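The Night Bus to Plindel

Evie Ashworth had never been so pleased to miss a train in her life. The 296 to Plindel was a bus, and a proper old rattler at that, and it went the long way round by the sea! She had wanted to ride it since she was seven, when her gran first told her about the lights at Fikton.

She took the front seat upstairs - the best seat in the world, she had always thought - and pressed her nose to the glass. It was December and the dark had come down early. Somewhere below, the driver was singing, quite well, in a big round voice that made the windows hum.

"Going far?" asked the woman across the aisle. She had a huge green coat and a bag on her knees.

"All the way," said Evie. "My gran lives at number 123, right up on the hill. She doesn't know I'm coming."

"Oh, lovely!" said the woman, and she looked as if she meant it. "I'm Mrs Nanayakkara. You'll want something to eat, then. You can't surprise a person on an empty stomach." She gave Evie an orange, still in its little foam jacket, and told her there were plenty more at home.
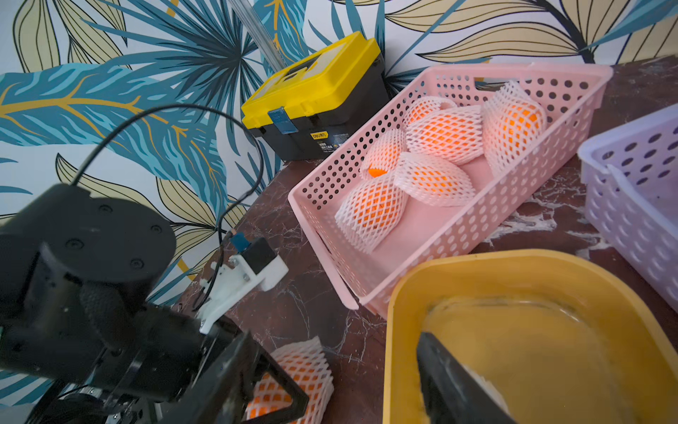

Oranges in their foam sleeves, in a pink basket.

Evie peeled it slowly, and the whole top deck smelt of Christmas. Then the bus swung round the last bend and there they were, the lights, red and gold and green, strung all along the harbour wall and shaking in the black water.

"Seventy years I've been looking at those," said Mrs Nanayakkara, "and I still want to clap."

So they did, both of them, as loudly as they could, and downstairs the driver started on another verse.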